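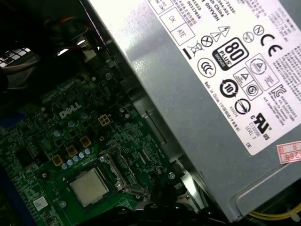
3. Power supply: check, disconnect, remove

Applies to the Dell towers on the Tumville refurb list. Arkero units are section 5, different screws, don't mix them up.

Before you start
Section 2 done? Shut down, wall cord out, side panel off. If not go back.
Tools: Phillips no. 2, small tray for screws, tape, marker.

CAUTION: Never open the power supply itself. Dangerous voltage inside even when unplugged. Bad unit = replace whole unit.

3.1 Lay the case on its side, open side up. Flat surface, nothing under it.

3.2 Wall cord out, press the power button and hold it for a few seconds. Wrist strap on, clip to bare metal on the case.

3.3 Read the label before you loosen anything. Write on the job sheet:
- part number, including the revision at the end (A01 or whatever yours says)
- efficiency mark, e.g. 80 PLUS BRONZE
- wattage

Label may be upside down from where you're standing. Walk round to the other side, don't twist the case with cables hanging out.

NOTE: The certification marks (CE, UL, CCC and so on) don't go on the sheet. Neither do the small numbers printed next to them. We got a sheet back with 34 numbers on it. Part number is the one we order from.

3.4 Look at where the cables go. Take a phone picture, or sketch it if you must. The yellow and black bundle matters most, it has to go back the same way round.
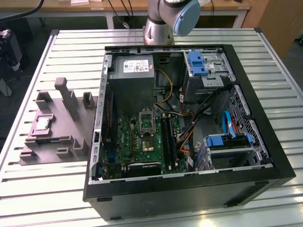

Fig. 3-2. Case on its side, panel off. Power supply at upper left, processor already out.

3.5 Unplug from the motherboard. Squeeze the latch, pull on the plug. Not the wires. Stiff ones: rock gently end to end, don't lever against the board.

3.6 Unplug the drives. Power plugs only, leave the data cables alone unless the drives are coming out too (section 6).

3.7 Tape the loose ends together and lay them over the supply, clear of the memory and the socket.

CAUTION: If the processor is out, keep everything away from the open socket. Fingers, screws, cable ends. Bent pins = board is scrap, usually. Fit a socket cover if you have one.

3.8 Take out the screws at the back of the case. Keep a hand on the supply for the last one. Screws in the tray, not on the board where they roll under things.

3.9 Slide the supply toward the front of the case untill it clears the back panel, then lift straight up. Some models have a release tab on the case floor, press it first.

3.10 Mark the old one GOOD, BAD or NOT TESTED. Marker on tape, never on the label.

Fitting the replacement
Reverse of the above. Same connectors, same or higher wattage. Start all the screws by hand before tightening any of them.

NOTE: Don't reuse cords from the kettle box. The Kenwood ones look right and some of them are but teh rating has to be checked each time.

If it won't power on afterward
- switch on the back, if there is one
- processor power plug, the small one everybody forgets
- main plug fully home, latch clicked
- still dead: supply out again, swap for a known good one, write it down

Questions on part numbers to Elikem Tsikata. Anything to do with scrap boards, Pascal Rieger.

Rev. June 24, 2020. Replaces the October sheet, bin that one.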